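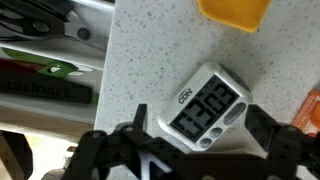 gramine-kitchen, readme / data card

By the Gramine data group, Varville
2 min read - 5 comments - 31 shares

Remote-controlled demos on a Franka arm, one home kitchen, everyday objects. Some 1000 episodes. Released in parts, this is the first. Second one will be from the Zeltonport kitchen, not started on this card yet.

What the tasks are

Pick up a small thing, put it somewhere else. Timer, skillet, spatula, cans, cartons. Into the drawer, out of the drawer, onto a dish, next to the stove. Burners stay off for the whole set. Instructions were typed in by the operator before each episode and we left the wording alone, so expect "pan" and "skillet" for the same object, and a few mispellings.

How it was driven

Handheld controller, operator standing clear of the arm with a view of the counter. Squeeze to engage, let go to freeze. Trigger closes the gripper. The arm follows hand motion relative to where you engaged, so you can let go, move your hand back to somewhere comfortable, and carry on. Those pauses are in the data. Filter on the engaged flag if you don't want them.

Some early episodes were taught by pushing the arm directly - source is "hand_guided" in the metadata. Smoother paths, but there's a person's hand in a lot of the views. Most people training on images will want to drop these.
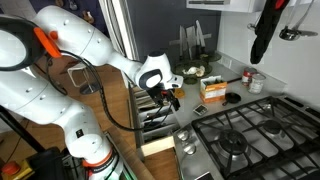 Can I mix the hand-guided and remote episodes in one training run?

For position targets it works fine, same frame and same units. Keep them apart if you train on velocities, the speed profiles are very different.

Cameras

Fixed views plus one at the wrist. Wrist view is rotated relative to the counter, so text on objects often reads sideways. Don't "fix" this at load time, calibration assumes the stored orientation. Fixed cameras got moved between sessions, so use the calibration in the session folder and never copy it across. 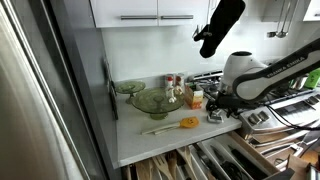
Last updated: Mar 24, 2021

Files

One folder per episode. Inside: video per camera, joint states, gripper width, commanded pose, engaged flag, instruction text. Load with the tseng package, version 2 or later. Older Tseng versions read the gripper channel upside down (open = closed) and won't warn you.

Success labels

Set by the operator right after the episode. Success means object released and at rest in the place the instruction named. Dropped and re-grasped still counts. Knocked something else over, still counts, but there's a note. We kept the failures - they live in the same folders, success = false.

Known problems

- August sessions have a lag between wrist video and joint states. Offset is in the session notes, not applied.
- Drawer is usually already open when an episode starts. Poor source for learning to open drawers.
- Thin flat things are under-represented, operators avoided them.
- a few instructions name the wrong side (left/right), from the operator's point of view not the robots. 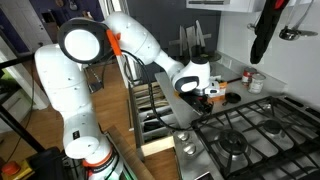

What happens to an episode if the emergency stop gets pressed?

It's cut at the last good joint reading and marked "aborted". Aborted episodes are left out of the default split, pass include_aborted to the loader to get them back.

Splits

Train and test are split by session. Please don't reshuffle by episode, neighboring episodes have almost the same layout and your numbers will look too good.

Bugs and bad labels: open an issue with the episode id.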